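The Gear Table
By Brisa Robles
7/14/20

Groneo sells its planetary gear kit in a flat box with 6 pages of instructions. Most buyers skip them and end up with a gear under the couch. The better way is slow and starts with a cloth.

Lay out a dark one, big enough to cover the work surface. Fold creases do no harm. Metal shows up well on gray, and a dropped part stays close to where it lands. Set the disc down flat, then place the three gears around the center hole. 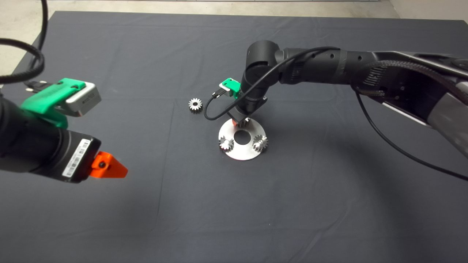
Getting the gears to mesh

Turn each gear by hand before adding the next part. If one binds, lift it off and wipe the shaft. Eynon, the repair shop where I learned this, keeps 200 lint-free wipes by the bench and goes through a box in two weeks. Grease comes last, and a dab is plenty.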